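The break-in at the allotment sheds

I left it a week before writing this up, mostly so I could get the order of things right.

On the Tuesday morning I had a call from the man two plots along to say that the row of sheds on the Brarkden side had been done over in the night. Five had been forced. Mine was the third. The hasp had been levered off with the screws still in it, and the door was standing open with rain blowing in.

I lost a strimmer, a petrol rotavator I'd only had since spring, and a box of hand tools that had been my father's. They left the mower, which doesn't start. The police put the total for the row at just over £3,000, going by the lists we each sent in. My own list took most of an evening because I had receipts for almost nothing.

An officer came out at 11 and stayed for the best part of an hour. She took photographs of the doors and asked whether anyone had seen a van. One of the houses on Mikkelsen Road has a doorbell camera, and it picked up a light-coloured pickup going past with its headlights off and coming back 37 minutes later. You can't read the plate. We were given a crime number and told that somebody would ring if the tools turned up at a boot sale.
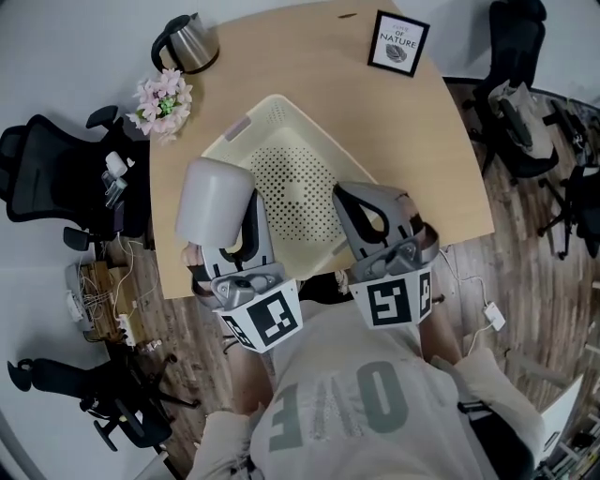 Styliani Stergiou wrote to me after I put the first short notice up, and said her shed on the Kandus Lane site was emptied in January in much the same way, hasp and all. She got one thing back, a pair of long-handled loppers, and only because she had scratched her postcode into the metal. Her advice was to use coach bolts that go right through the door, with the nuts on the inside, and to stop keeping anything with an engine down there.

I've done the bolts. The new padlock is a Ketero, closed shackle, and it cost more than the door is worth. The rotavator I won't replace this year. I can borrow one for the potato beds and dig the rest.

The insurance is still going back and forth. My house policy covers tools "in outbuildings", and they are deciding whether a shed half a mile away is one. I'll add a note when I hear.

If you're offered a red rotavator with a cracked left handle grip bound up in green tape, please ring the police on the non-emergency number.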